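Progress report to the Lavbridge fund, second period
Project: Ano, sorting and tidying of mixed small items
Prepared by: Khurram Bangash, Sondari
For: Gunnel Hägglund

Dear Gunnel,

This is the second report on the Ano project. As you asked after the first one, I keep the technical part short and write more on the question that interests the fund, which is whether a machine can take over simple chores in a home or a shop, and which chores.

Where we are

In the first period the arm picked only hard objects with a regular shape. In this period we moved to mixed bins, where toys, kitchen things and cloth lie together. We made 139 trials. One trial means that the arm must take one named item out of the bin and put it down in the correct place without help from a person. It has 60 seconds for this. If the time is over, we count the trial as failed, also when the item is already in the gripper.

The arm completed 48 of the trials. I know that this number looks low beside the number in our first report. The two should not be compared directly, as the first period had no cloth and no items touching each other. If we had continued with the easy bins, the number would be nicer and the fund would learn less.

What works

Toy blocks are the best case. The gripper closes on two flat sides and the block does not change its shape. Small rubber toys are also good, although they sometimes turn in the fingers and are put down on the side. For a toy shop that wants its loose stock put back in the right boxes in the evening, I think we are near to something useful, if the shop accepts that it is slow.

What does not work yet

Cloth is the main difficulty. A person takes a cloth from any point and does not think about it. The arm has to choose a point, and the cloth has no clear top or edge when it is crumpled. Often it closes on one thin fold and the fold slides out during lifting. In other trials it lifts the cloth together with the thing that lies next to it. Folding is not part of this project and I would advise not to promise it to anybody in the next period.

Spoons are the second difficulty. A flat spoon lies very low, and the fingers must come close to the floor of the bin. We set a safety limit for this height after the fingers touched the floor too hard in an early trial. The limit protects the gripper but it makes us lose spoons. Transparent plastic is hard for the software to see, and cups of this kind were missed more often than colored ones.

Help from persons

In 13 trials a person had to stop the arm. No one was hurt and nothing was broken except one plastic cup. Most of the stops were careful stops, when the operator did not like the direction of the movement. Still, at home there is no operator, so I count each of them as a serious matter.

Visit to Furtună

In April I visited the Furtună laundry and household store, which offered to be our test place. The staff there were friendly and direct. They said that a machine which sorts returned small items during the night would be welcome even when it is slower than a person, but a machine that must be watched is no help to them. I agree with this. They also asked about floor space, and I had no good answer yet.

Money

Spending follows the plan. The soft finger pads cost more than we expected, and we covered this by delaying the second camera. I ask your permission to keep this change until the end of the third period.

Plan for the third period

First we will try the soft pads on cloth and spoons. Then we will teach the arm to move an item aside when another item covers it. When these two parts are stable, we will bring a small set of real store items from Furtună and repeat the same trials with the same time limit. I would like to have your opinion on the time limit before we start, as the store would accept a longer one.

With kind regards,
Khurram Bangash
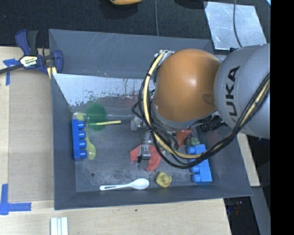 Can a robot arm tidy a box of mixed household things without a person watching it?
At present it can do part of the job. Hard items with flat sides are mostly manageable, but cloth, flat spoons and transparent cups still fail too often, and a person must stay near to stop the arm.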